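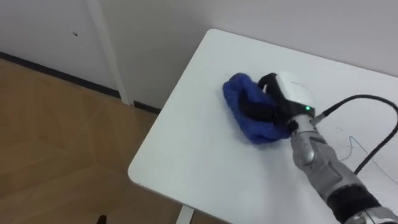
Three points were all that mattered, Volodymyr Derkach told reporters in the tunnel, and he would take them any way they came.

PASICHNYK OPEN UP GAP AT THE TOP AFTER LATE WIN OVER PLOLTAR

For immediate release
January 30, 2025

Pasichnyk 2, Ploltar 1. Late winner, leaders stay leaders. The gap over second-placed Ploseck is now six points after Ploseck could only draw 0-0 at Gradier in the other early kickoff.

Olesia Kushnir reports from the ground for the club press office.

A crowd of 740 watched the home side start slow. Ploltar had the better of the opening spell and took the lead from a corner, a free header at the back post with the marking all over the place. Keeper Lukian Vasylenko got a hand to it, not enough of one. He made up for it before the break with a low save to his left, then a second from the rebound. At 2-0 it's a different night.

Zakhar Zakharchenko leveled just after halftime. Long throw, flick on, half volley from the edge of the area. It went in off the underside of the bar and the Ploltar defenders wanted a handball in the buildup. Referee waved play on.

From then on mostly one way traffic. Derkach hit the post. Zakharchenko had a shot cleared off the line. Ploltar dropped deeper and deeper and made all three of their changes with the clock running down, two of them defenders.

The winner came in stoppage time. Free kick from the left, swung in by Derkach, missed by everybody in the middle and in at the far corner. He is claiming it as a shot. Teammates say cross.

"I looked up and I saw the gap," Derkach said. "Maybe I hit it a bit better than I meant to. Write down that it was a shot please."

It was a landmark night for Vasylenko too – his 100th league game for the club. He was given a framed shirt on the field before kickoff and a round of applause from both ends, which was good of the visiting fans.

"I would of liked a clean sheet," he said. "But we came from behind, and we haven't done that much this season. The second save I didn't even see, it just hit me."

Head coach Stefaniia Stetsiuk made one change from the last game and said the first half was not up to standard.

"We were second to every ball. I told them so at halftime, not very quietly. The reaction was very good. Ploltar will take points off other teams playing like that, they are a better side then the table says."

On the title race she wasn't biting. "Ask me when it's over. We have Gradier away next and it's a horrible place to go, ask Ploseck."

Team news: Zakharchenko came off late with a tight hamstring and will be checked before training. No suspensions. Derkach is one yellow card away from a ban.

Tickets for the Gradier game are on sale now at the club office and online. Away end is small so go early. Season ticket holders get first pick, general sale after that. Supporters coach leaves from the main gate, seats at the same desk.

Pasichnyk: Vasylenko in goal, Derkach captain. Full lineups and stats on request.

Media contact: Olesia Kushnir, Pasichnyk press office

ENDS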